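3.2 Caps and labels in household returns

Residents of Varine and Joltham were asked to return empty plastic bottles with the cap left on. The instruction was printed on the collection bag and repeated in a letter sent in March. We received 766 bottles from Varine and 373 from Joltham. Each bottle was entered in the log by body color, cap color and label type before it was weighed.

Colored bottles with clear caps were treated as a separate group (Figure 2). The two parts often end up in different streams, and a household that sorts by color may reasonably take the cap off first.

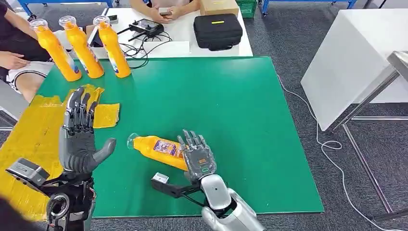
Figure 2. Yellow plastic bottle with a clear cap and a purple and white printed label.

Missing caps were more common in Joltham. The town's older guidance told residents to remove them, and copies of that guidance were still posted at the Cho Road drop-off site when our collection began. We did not ask households which version they had followed, so the link remains a guess. 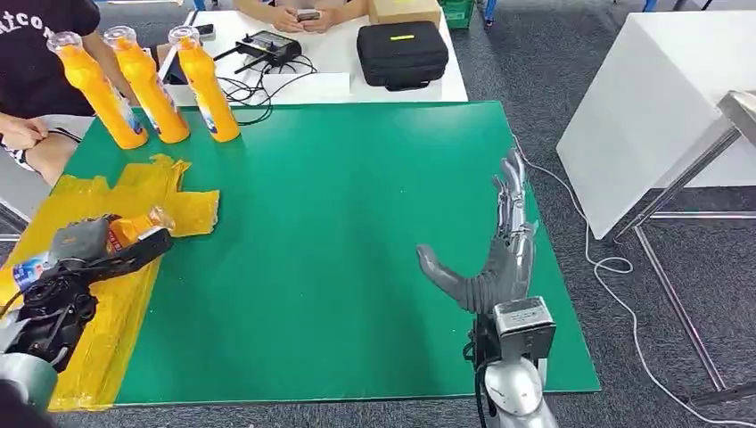 Labels caused more trouble than caps. A wrapped label that covers much of the body can hide the color of the plastic from an optical sorter, and the bottle is then sent to the mixed stream. Under the Jetden protocol a label is recorded as full, partial or absent. We kept those terms but added a fourth — torn — for labels that had come away at the seam.
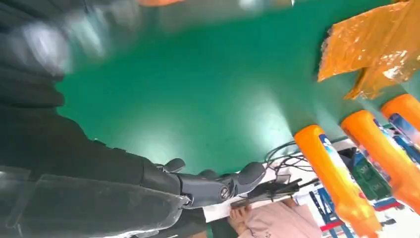

Three orange plastic bottles in a row, beside a dark robotic hand

Bottles with torn labels were weighed with whatever part of the label remained. Loose film and bags were logged under a separate code and do not enter the totals in Table 3. A repeat weighing of 90 bottles was carried out on a second scale, and the readings from the first scale were kept wherever the two differed by less than one gram.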